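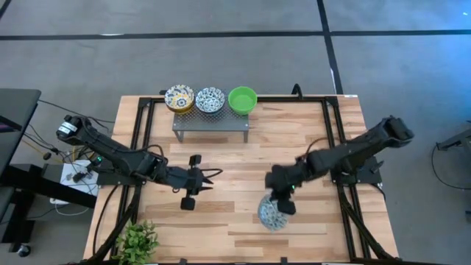

Butcher-block pattern top, light finish

Natis Tabletops in Light Butcher Block

If you have ever leaned on a table that wobbled every time you reached for a pencil, you already know why we started making tops the way we do. The Natis top is meant to be the last one you put on a bench, a desk or a kitchen island for a good long while, and we have tried to keep it simple enough that one person with a screwdriver and a free afternoon can have it in place before supper.

The light finish is our best seller by a wide margin. It has a soft, pale color that goes with nearly anything, and it brightens up a basement or a garage more than you would expect (our own packing room has them all the way down one wall, and we had to buy fewer lamps!). If you want something deeper, the Grirkurness finish is a warm brown that hides coffee rings very nicely.

Sizes

We cut two lengths. The short one is the Elo, which suits a sewing corner, a homework desk or a potting bench. The long one is the Lü, and at almost 105 pounds it wants a second pair of hands at the other end when you carry it in. Both are 35 inches deep, so you can set things at the back and still have elbow room up front.

Custom lengths are fine too. Send us the measurement you need, tell us which end goes against a wall if there is one, and we will write back with a price. Please measure at the back of the space as well as the front. Old houses are rarely square, and we would much sooner trim a top here than have you doing it in the driveway.

Fitting it to a base

The underside comes blank on purpose. Customers put our tops on steel legs, on old dresser bases, on sawhorses, on cabinets left over from a kitchen job, and any pattern of holes we picked would be wrong for most of them. A bag of screws and felt pads comes in the carton. Drill small starter holes first, and go easy on the last few turns. If your base has slotted brackets, set the screws in the middle of the slots so the top has a little room to move when the weather changes.

Looking after it

Each top leaves the shop with two coats of oil on every face, the underside included. Wipe it down with a damp cloth and dry it right after — that takes care of most days. Once the surface starts to look thirsty, rub in a thin coat of any food-safe oil, leave it overnight, and buff off what is left in the morning. Hot pans need a trivet. Light scratches come out with fine sandpaper, always along the grain, followed by a dab of oil.

Shipping and returns

Tops ship flat in a double carton with foam corners. Orders usually leave us within 7 working days, though it runs a bit longer in May, when everybody seems to be fixing up a shed or a porch all at once. If a corner arrives dented, take a picture before you unwrap the rest and send it along, and we will sort out a replacement. Standard sizes can come back unused within 35 days. Custom cuts are yours to keep, so do check those numbers twice.

Legs, brackets and oil are sold separately. Finish samples are free, and we are happy to put both in one envelope.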